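Perception and Control Working Group - minutes, Friday

Present: Lama Akl (chair), Fouad Obeidat, Nisreen Karaki, Inna Zinchenko (minutes)
Apologies: Zaid Hamdan

1. Previous actions

Obeidat has merged the gripper width filter into the Geltard branch. The timestamp fix in the Wokdale loader is still open and carries over, owner Hamdan.

2. Grasp state estimation

Karaki reported on the grasp/no-grasp classifier. The current version reads finger width only and fires when width stops changing. It is late on soft objects, where the fingers keep closing after first contact. She proposed adding an image feature taken from a fixed crop between the fingers. 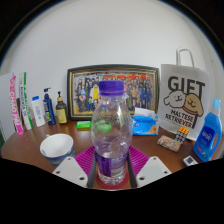 Obeidat asked whether the crop can stay fixed if the fingers flex under load. Karaki said the flex is small enough to absorb with padding on each side, but she has not measured it. Akl wants a measurement before the crop goes into the config. Agreed to keep the width-only classifier as default until then, with the image feature behind a flag.

Zinchenko noted that the flag must be written to the run header. Two runs in August were compared without it and the result had to be thrown out.

3. Segmentation of transparent objects

The Khasawneh mask model was run on 2000 frames. Opaque objects are fine. Clear plastic fails in 4 different ways; the most common is a mask that stops at the label and drops the shoulders.
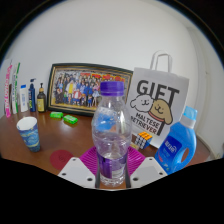
Obeidat suggested seeding the mask from the cap and label and filling the region between them, with the finger positions as side limits. The purple cap and the purple and clear label on the bottle are both usable seeds. The cap lies over the picture leaning on the wall, so the background there is busy and a plain color threshold will leak. The ribbed magenta mat behind the lower half is a second risk, being close in hue to the label. Karaki prefers to retrain with more clear objects and leave the seeding out. Not settled. Obeidat to prototype on a small subset, Karaki to estimate labeling time.

4. Lens model

The planner still assumes a pinhole camera. Straight table edges come out curved and the collision check adds a margin to compensate - too generous near the image border. Akl will port the fisheye model from Emstead. Old calibration files stay readable for 2 releases.

5. Actions

Karaki - measure finger flex, report pixel shift; labeling estimate
Obeidat - seeded mask prototype
Akl - fisheye port, unit tests for points near the border
Zinchenko - flag field in run header, reject runs without it
Hamdan - loader timestamps (carried over)

Next meeting same time, 4 p.m. Retraining decision goes first on the agenda.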